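常见问题(每隔一阵子更新,想到哪写到哪)

开这个小小的手工装订工作室之后,我收到最多的不是订单,是问题。同样的话回了太多遍,干脆都放在这一页。你要问的如果不在里面,直接写信给我就好,我一般晚上回。

你到底是做什么的?

修旧书,也做新本子。修书占大半时间:散页的菜谱、掉了书脊的字典、被翻烂的儿童绘本,都收。新本子主要是素面笔记本和家庭相册,偶尔帮人把论文或者家谱订成一本像样的书。我不做大批量印刷装订,你要是有几百本会议手册要赶,去找印刷厂,又快又便宜,真的。

你是科班出身吗?

不是!我以前坐办公室,写报表写到眼睛疼。后来跟着 Elżbieta Borkowska 学了两个冬天,她教人很凶,针脚歪一点就让你全拆了重来。我第一本锁线的书拆了四遍,现在还放在架子上,书口斜得像滑梯。我挺喜欢它的,来工作室的人我都会拿给他们看。

我的书还能修吗?

多半能。先拍几张照片给我:封面、书脊、翻开到中间的一页,还有坏得最厉害的地方。请在窗边拍,别开闪光灯,闪光灯一打什么裂口都看不见了。发霉的书请先告诉我,用塑料袋单独封好再寄,不要和别的书塞在一个箱子里。虫蛀的也一样。

有几种我不接:特别珍贵的古籍善本(请找专门的文物修复师,我没有那个资格),被水泡过又整块粘死的铜版纸,还有已经脆到一碰就掉渣的报纸合订本。报纸那种我试过一回,修到第三天我自己先碎了。

怎么收费?

普通平装书重新上胶、换书脊,200 元起。精装书拆开重新锁线、做新封壳,400 元起。要用皮面或者要烫字的另算,我会先看书再报价,你点头了我才动手。报价不收钱,你听完觉得贵,不修也完全没关系,我不会生气的(可能会偷偷惋惜一下你那本书)。

有人问过一本旧字典花 400 元值不值。要我说,市价肯定不值,可如果是你外婆在上面写过批注的那本呢?这个账只有你自己能算。

要等多久?

排上队以后,一般 14 天能做完。注意是排上队以后啊!年底和八月总是最挤,八月是因为大家趁放假收拾屋子,把压箱底的都翻出来了。胶要阴干,书要压,这两步我催不动,你也别催我。

可以加急吗?

婚礼和生日可以商量,请提前说。Huw Wynne 有一次周三晚上打来电话,说周六要把一本相册送给他妈妈,我居然答应了。做是做完了,那几天我家吃的全是速冻饺子。从那以后我不接三天以内的活。

你用什么纸和胶?

内页我大多用 Guvau 的本白纸,钢笔写上去不太洇,颜色也不刺眼。补书页用薄的楮皮纸,撕出毛边来贴,接缝会柔和很多。胶水嘛,修旧书我用自己煮的小麦淀粉糊,将来别人想拆还能拆开;做新本子会掺一点白乳胶,干得快。线是亚麻线,过一遍蜂蜡。糊要当天煮当天用,放到第二天就酸了,那个味道我不想形容。

本子可以完全摊平吗?

可以,选裸脊锁线那款,摊得最平,画画的人都爱它。圆脊精装刚拿到手会有点紧,从中间往两边一叠一叠地轻轻按开,用上几个星期就服帖了。千万别一上来就掰到一百八十度,我听到那个“咔”的一声会心痛。

家里的书掉页了,我能自己先粘一下吗?

这个问题我每个月都要回好几次,所以多写几句。掉下来的整页,最好的办法是什么都别做,夹回原处,用一条宽棉带把整本书轻轻捆住,等有空再处理。如果实在想自己动手,用毛笔蘸一点点淀粉糊,只涂靠书脊那边窄窄的一道,放回去对齐,上下垫烘焙纸,压一夜。请一定不要用透明胶带!那东西过几年会发黄、渗油,胶留在纸里,带子自己倒掉了。我拆过的旧书里,一大半的麻烦都是它惹的。
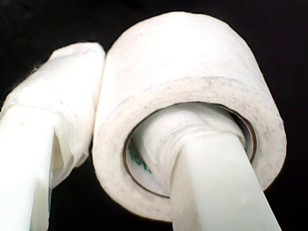
接着说胶带,因为总有人追问:那换一种不透明的行不行?家里抽屉一拉开,什么卷都有,Iwona Laskowska 就来问过我,布面的、纸面的看着那么厚道,总不会害书吧。像照片里那种白白的一大卷,表面哑光、带点纤维感,看上去确实很像能补书的材料,可是光看外表你判断不了背面的胶是什么。运动贴、医用胶布那一类都是为别的用途做的,我不会让它碰书页。要买就买包装上写明无酸、书籍修复用的纸胶带,先在废纸上试,再上真书。就算是这种,我也只拿它应急,贵重一点的书还是糨糊加楮皮纸。

可以去工作室看看吗?

可以,先约时间。地方很小,两个人进来就得有一个站着。楼梯又窄又陡,书多的话在楼下给我打电话,我下来搬。我有一只猫,叫 Plulberg,它喜欢坐在别人的书上,如果你对猫过敏请提前讲,我把它关到里屋去(它会抗议,声音不小)。

你教课吗?

教,每次人不多,从最简单的三孔骑马订学起,半天能带走一本小册子。工具和材料我准备,你穿件不怕沾糨糊的衣服就行。小朋友可以来,要有大人陪着,因为会用到锥子。左撇子也没问题,Tadeusz Sikora 就是左撇子,他订得比我当年好多了。想学圆脊精装的话,得先上过基础课,那个真的要耐心,别问能不能跳级。

怎么寄书给你?

用硬纸盒,书的四个角垫好,外面包一层防水袋。里面放一张纸条,写上名字、电话、想修成什么样子。散掉的碎片哪怕指甲盖那么小也请一起寄来,装在信封里,别扔!很多时候那一小块上正好有半个字。快递请买保价,我寄回去的时候也会买。

修完以后怎么保养?

竖着放,别塞太紧,取书的时候捏住书脊中间往外拿,不要勾着顶上那一截往外拽。离暖气和窗户远一点。相册平放。要是我修过的地方又开了,一年之内寄回来,我免费重做,来回邮费一人出一半。

能把我的书做成和原来一模一样吗?

做不到,我也不太想这么做。颜色我会尽量配得接近,旧封面能留的部分都留着,贴回新封壳上。但新补的地方凑近看还是看得出来。如果你很在意这个,动手之前跟我说,我把配好的布样和纸样寄给你挑,挑到你满意再开工。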